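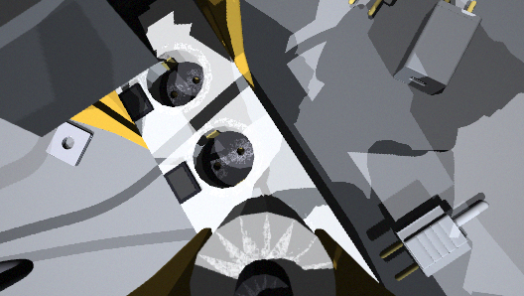

插接任务仿真工位:排插、灰色转接头、白色插头,下方是夹爪。

Tumum 插接任务操作规范:常见问题

最后更新:2021年8月4日星期三
维护:Ataberk Toprak(有意见请走工单,发到他私人邮箱的一律当作没发)

规范正文在另一页。本页收的是大家读完正文以后还来问的,以及更多人没读正文就来问的。两类问题混排,不再区分,以免伤感情。

一、适用范围

这份规范管什么?

管 Tumum 平台上所有“把一个东西插进另一个东西”的任务:插头进插座,转接头进插座,插头进转接头。仿真和实机都管。拧、卡、扣、粘各有各的页面,粘的那页目前只有一个标题,我们知道。

我只跑仿真,也要遵守吗?

要。仿真里撞坏一个插座的成本是零,这恰好是坏习惯的温床。我们见过一份策略,在仿真里靠反复砸插座面板来“找孔”,成功率很漂亮,作者兴冲冲地申请上实机。申请被驳回了,作者至今觉得我们保守。

规范里凡是写“必须”的条款,仿真和实机一视同仁。写“应当”的条款,仿真可以申请豁免,豁免要写理由。“赶论文”算一个理由,但不算一个好理由。

仿真里的插座又不通电,为什么还有一整节讲用电?

那一节的正确读法是:假设你的策略明天就会被人拿去实机上跑,而且拿去的那个人没有问你。这种事在 Koren 组发生过,后来他们把权限改了,我们把规范改了。

你们这份规范和正式的机器人安全标准是什么关系?

晚辈和长辈的关系。实机工位的安全要求以你所在地的法规、设备手册和现场负责人的话为准,三者有冲突时取最严的那个。本规范只补充插接这件小事上的细节,不能替代任何风险评估。有人拿本页的打印件去应付安全检查,检查员看了很久,然后问他正式文件在哪里。

规范能不能短一点?

能。第一版只有一页,大家都说好,大家都没照做。

二、场景搭建

桌上可以放和任务无关的东西吗?

可以,而且鼓励。干干净净的桌面只存在于示意图里。规范要求每个场景都有干扰物,形状和颜色不限,允许有一部分压在排插边上或者从底下露出来。

但有三条底线,顺便说一句,这三条都是事后加的。

干扰物不得盖住目标孔位。盖住别的孔位可以。

干扰物不得和目标插头用同一个模型,除非任务本身就是考辨认。曾有人在场景里撒了一把一模一样的插头,然后在日志里写“策略表现出犹豫”。换谁都犹豫。

干扰物必须登记在场景文件里。“随手拖进去的”不是登记。

排插必须摆正吗?

不必,斜着摆才是常态。初始朝向要随机化,随机范围写进场景文件。我们不收所有排插都与桌边平行的数据集,除非您能出示一个所有排插都与桌边平行的办公室。

插头的初始姿态呢?

平放、侧放、插脚朝任何水平方向都行。插脚朝上也允许,灰色那种方块转接头就常常这么出现,策略要自己想办法翻过来。

不允许的是:初始帧里插头悬在半空等着掉下来,插头和桌面互相穿透,以及插头已经在夹爪里。最后一种叫“开局已抓取”,有单独的任务编号,请勿混报。把它混进完整任务里统计,成功率会上升,你的信誉走相反的方向。

同一个场景里有两个孔位,插哪个?

插任务描述里写的那个。任务描述没写,就是任务描述不合格,退回去重写。

写法也有讲究。“上面那个”“左边那个”都不合格:排插是斜的,相机还会动,你的上面到了别人的视角里可能是右边。请用孔位编号。编号从进线端开始数,这一点 Stetsiuk 版的旧场景是反过来的,旧场景已经标了废弃,但总有人觉得“废弃”两个字是建议。

光照和阴影要不要随机?

要。阴影可以有棱有角,可以横在桌面上,可以难看。阴影难看从来不是退稿理由。

唯一的限制是孔位内部至少要让人眼能看出有孔。一片死黑的孔位,人看不见,策略也看不见,最后学到的是背坐标。背坐标的策略在演示当天通常表现极佳,在演示的第二天开始走下坡路。

材质噪点需要处理吗?渲染出来孔底有一层白色颗粒。

不需要。采样噪声留着就好,提交时注明渲染器的采样设置。有人花了一周把噪点抹平,然后发现实机相机的画面比他抹之前还脏。

三、抓取与接近

夹爪应该夹在插头的哪里?

夹外壳,不夹插脚。这一条写在正文第一节第一行,加粗,还是每个季度都有人问。

外壳带棱纹的,指面应当和棱纹充分接触,别只搭住一条边。外壳上伸出拉杆或凸片的,默认不许夹拉杆。拉杆看上去非常像一个把手,策略也这么觉得,于是提起来的时候插头开始打转。确实想研究夹拉杆的,单开任务,欢迎。

夹持力上限是多少?

查你所用夹爪的手册和插头模型的参数表,取小的。我们故意不在本页写数字。从前写过一个,后来有人换了夹爪,没换数字。

接近路线有什么要求?

分两段。先到孔位正前方的预备点,停稳,再沿插入轴直线推进。预备点到面板的距离在正文里有表,按插头长度查。

从侧面一边平移一边往里捅的做法,圈内雅称“顺势插入”。顺的是谁的势,面板上的划痕会告诉你。仿真里没有划痕,请看接触力曲线。

能不能跳过停稳这一步?它让每次尝试都变慢。

它是让每次尝试变慢了一点,同时让第二次尝试变得不太必要。如果您的评测只比速度,停稳时间可以缩短到正文允许的下限,但不得为零。写成一个很小很小的正数来绕开检查的,脚本已经能识别了。

夹爪会不会挡住腕部相机?

会的,一部分视野里永远是手指。规范只要求预备点处目标孔位可见,推进阶段允许遮挡。如果预备点处就只能看见自己的手指,请换抓取点,别换相机安装位。安装位一动,标定全部作废,而这件事你通常会在三天后才想起来。

可以用排插本体当靠山,把插头顶着调整姿态吗?

可以,叫作“借助环境”,听起来比较体面。条件是接触点不在孔位上,不在按钮或指示灯一类的部件上,接触力在上限以内,并且排插的位移要记录。排插被推出去一截,策略还在朝原来的位置插,这种录像我们存了不少,团建时候放。

四、插入与判定

什么叫插入成功?

同时满足:插脚到达规定深度,外壳与面板的夹角在允许范围内,夹爪松开并退回预备点以后插头仍在原位。

第三点请读两遍。夹爪还攥着的时候,什么都很像成功。

退回后要等多久再判定?

正文写的是 8 秒。有人嫌长。插头慢慢歪下来的过程,往往就发生在嫌长的那几秒里。

插进去了,但是方向反了,算吗?

不算。带接地片的插座,插头朝向由任务描述规定,物理上塞得进去也不算。物理引擎对反向插入有时候很宽容,您别跟它学。

那碰撞模型太宽松,怎么都插得进,是我的问题吗?

不是您的问题,但发现了不报就是了。每个插座模型提交前要跑一遍反向测试:故意把插头偏一点、转一点、反过来,应该全部插不进。插得进的,模型退回。

Fernden 站点有一批早期插座模型就是这么清理掉的。那批模型的孔在外观上是圆的,碰撞体是一个大方坑,策略在上面练得自信满满。后来换了新模型,自信没有跟着迁移。

允许重试几次?

评测里,单次任务的插入尝试不超过 11 次,超过即终止,记失败。什么叫一次尝试:从预备点出发,插脚接触到面板或孔沿,不管插没插进,就是一次。没接触就撤回来的不计数。

有人由此发明了一种永远在预备点徘徊、绝不接触的策略,尝试次数为零,从不超限。为此我们又加了总时长上限。规范就是这样一点点变长的,感谢每一位贡献者。

重试之间必须做什么?

退回预备点,清零力传感器读数,重新定位孔位。三步都要进日志。

站在原地加大力气再来一遍,不构成重试,构成脾气。

画圈找孔(螺旋搜索)可以用吗?

可以。搜索半径、步距和下压力写进提交说明。搜索期间下压力按“接触”档走,不按“推进”档走。两档差别不小,用错档位的后果,在仿真里是曲线难看,在实机上是声音难听。

搜索半径不要大到能够碰到旁边那个孔位。否则会出现一种十分圆满的结局:插得很稳,深度达标,角度完美,插错了。

卡住了怎么办?

停,沿来时的轴线退。退不动就松爪,整臂上抬,报故障。不许左右摇。

我知道人都是左右摇的。人摇坏了插头会自己买一个新的。

五、记录与提交

日志里必须有哪些东西?

场景文件及版本、随机种子、全程关节状态、接触力、每次尝试的起止时刻、判定结果、代码提交号。画面录像必须从初始帧开始。

从“快要成功的时候”开始录的,一律退回。

失败的记录也要交?

当然要交。只有成功记录的数据集,在我们这里归入“文艺作品”。

失败要标原因。可选项有:抓取失败、滑脱、定位偏差、姿态偏差、卡滞、插错孔位、超限、其他。“其他”要手填说明。三月份我们翻过一遍手填的内容,最常见的一句是“不知道”,其次是“你们看呢”。我们看了,也不知道,所以请至少附上录像时间点。

仿真结果最少要跑多少轮?

每个场景配置 33 轮,种子用公共列表里的,不许自己挑。想多跑可以,多跑的要全报。跑了一百轮,挑出手感最好的那一段来报,这种做法有个统计学名词,我们这里用的是一个更短的词,不便写在页面上。

改了一行无关紧要的代码,要不要重跑?

要重跑。每一行出事的代码,改的时候都无关紧要。

如果改的只是注释,可以走快速通道,脚本会比对。比对出来发现不只是注释的,快速通道对你关闭一段时间,长度看 Ataberk 的心情,他的心情没有公开接口。

截图可以拿去做报告封面吗?

可以,注明是仿真渲染即可。请不要加一层胶片滤镜然后配文“真实工况”。有外部合作方拿着这样的封面来问能不能参观这张桌子。

六、从仿真到实机

仿真达标以后,多久能上实机?

材料齐全的话,排期在 21 天以内。材料不齐的,从齐的那天起算。催办不改变起算日,只改变我们对您的印象。

实机第一次运行有什么特别要求?

插座断电,并由第二个人确认断电。确认的方法是验电,用眼睛看开关位置不算验电。速度限到最低档,急停在伸手可及的地方,手指附近没有别人的手。

第一次运行只做到预备点就停,人工检查对准情况。满意了,再放行推进段。这一步经常让人失望,尤其是专程请了领导来看的时候。请把领导安排在第三次。

实机可以在通电的插座上做吗?

本规范之内不可以,没有豁免通道,也没有熟人通道。需要验证通断的,用低压导通检测代替,接法见正文附录。

“但是最终用户的插座是有电的。”对,所以最终用户的事情由有资质的人按有资质的流程去做。我们做的是把一个没电的插头插进一个没电的插座,而且经常还插不进去。

实机上的插座用坏了,谁赔?

耗材从项目走。但插座上如果出现了与任务无关的损伤,例如面板正中一个圆坑,请附说明。上一份说明写的是“原因待查”,查下来是夹爪的形状。

仿真里从没出过的问题,实机上天天出,是规范有漏洞吗?

多半是线。仿真里的插头经常没有线,实机上的有,而且很有主见。带线的场景模板已经放出测试版,跑得慢,偶尔线会自己飞走,欢迎试用并报告它飞去了哪里。

在模板转正之前,实机任务应当用线夹把线固定在不影响插入的一侧,固定位置要拍照存档。

谁有权按急停?

在场的任何人,包括路过的。按了不需要解释,事后也不追问。规范里唯一一条没有附加条件的规定就是这个,请珍惜。

七、其他

我的场景和规范有冲突,但我觉得我的更合理。

有可能。提工单,附场景文件,附你认为更合理的理由,再附一组对照结果。只附理由的,我们会认真读,然后请您补对照结果。

Koren 组就是这么把“排插必须固定在桌面”那条改掉的。现在的写法是“应当声明是否固定”,比原来好,我们承认得也不算太慢。

规范多久改一次?

没有周期,出事就改。所以版本号也可以当事故计数器看。

旧版本下提交的结果还有效吗?

有效,但会标注版本。不同版本的结果不得放在同一张表里比较,放在同一张图里也不行,用虚线隔开也不行。问过虚线的人不止一位。

有没有英文版?

有,落后一个版本。以中文版为准。如果你发现英文版的某条对你更有利,那条大概率已经删了。

可以引用本页吗?

请引用正文。本页的措辞未经审阅,审阅过的那一版没有人看得下去。

我的问题不在上面。

先搜工单,再搜正文,再提新工单,标题写清任务编号和孔位编号。标题为“急”的工单会自动排到队尾,这个功能是 Ataberk 某天晚上加的,没有走评审,目前也没有人提议撤掉。

相关页面:
Tumum 插接任务规范正文
预备点距离表
反向测试脚本说明
Stetsiuk 版旧场景迁移指南(已废弃的意思是已废弃)
粘接任务规范(建设中)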